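Will boiled-linseed or mineral oil stains come out of a marble-look countertop?

Posted in Kitchen and Home Repair
June 22, 2020

Yaw Dankwa
I rent out the lower floor of a house in Piddale and the last tenants left in February. They were decent people and the place was clean, but they used the kitchen counter as a workbench for refinishing picture frames. There is now a yellowish patch near the sink, a bit bigger than a dinner plate, and two smaller ones by the window. They told me it was oil, either boiled linseed or mineral, and they did not remember which.

The counter is light gray and white with darker veins. I bought the house with the counter already in it, so I don't know if it is real marble, cultured marble or laminate. The seller's paperwork only says "marble finish, Landow." I have tried dish soap and warm water, then a paste of baking soda left on for 48 hours with plastic wrap over it. The small spots got lighter. The big one did not change that I can see.

A man at the hardware store quoted me $439 to have someone come out and hone it. Before I pay that I would like to know what the counter is made of and if there is something else to try. I have new tenants coming in a few weeks and would like it done by then.

Nadège Guillot
Find out what it is first, because the treatment is different for each one.

Go underneath. Open the cabinet below the sink and look up with a flashlight at the cut edge around the sink hole. If you see particleboard or a brown layered edge, it is laminate. If it is the same stone all the way through, with the veins running into the cut, it is likely real marble. Cultured marble is in between - it has a clear glossy skin on top and a plain, chalky-looking body underneath with no veins or only smears of color.

From the top it is much harder to tell. Plenty of printed surfaces have soft gray veining now and they look fine from a few feet away.

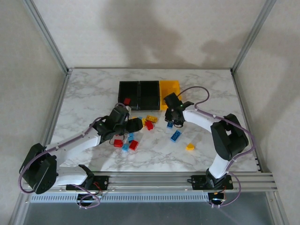

Light gray and white top with faint, darker veining.

If yours turns out to be real marble, the baking soda was the right idea and you should keep going. Oil sits down in the pores and a poultice pulls it up slowly. Mix the baking soda with acetone this time in place of water, to about the thickness of peanut butter. Spread it a quarter inch thick, cover it with plastic, tape the edges and leave it a full day. Then take the plastic off and let the paste dry completely before you scrape it off with a plastic scraper. The drying is the part that does the work, and I suspect you wiped yours off while it was still damp. Open the windows, wear gloves and keep it away from the pilot light if you have a gas stove.

I did a hall table this way and it took four rounds. No vinegar or lemon on marble at any point. It will etch, and then you will need the honing after all.

If it is cultured marble or laminate, keep acetone off it. It can dull or soften the surface.

Linseed is the worse of the two oils, by the way. It hardens as it ages and turns yellow. The fact that your patch is yellow makes me think that is what you have. Mineral oil usually just looks dark.

Patrício
had the same thing in my place in Nekamcombe. mine was laminate so it was all on the surface, came off with mineral spirits on a rag and some rubbing. try a spot in the back corner first. paid $30 for a special cleaner before that and it did nothing

also $439 sounds high for one counter, I was quoted $192 for a bathroom vanity but that was small and a few years ago. get a second price

Yaw Dankwa
Thank you both. I looked under the sink and the veins go into the cut edge, so I am going with real marble. And yes, I wiped the paste off wet. I picked up acetone this morning and the first coat is on the big patch now. Will leave the small ones until I see how this one dries.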